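Sat 11 July, Endville

Second day on the damp problem in the back store. Danuta Kwiatkowski read the meter at 718 this morning, same place as yesterday, so I don't trust the probe yet. I will ask Edin Hodžić for the spare from Raltgate.

Plaster batch 5 is curing slow. I covered it with cloth and left the lid half open — last time I closed it and the top got a skin.
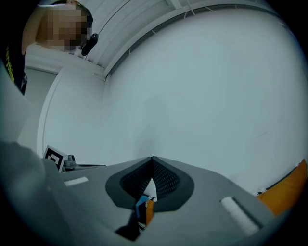

The lime from Jatar came in two bags, one with a torn corner. I weighed both and wrote it on the bags, please don't use the torn one for test pieces.

To do: sieve the sand again, call Edwards about the August delivery.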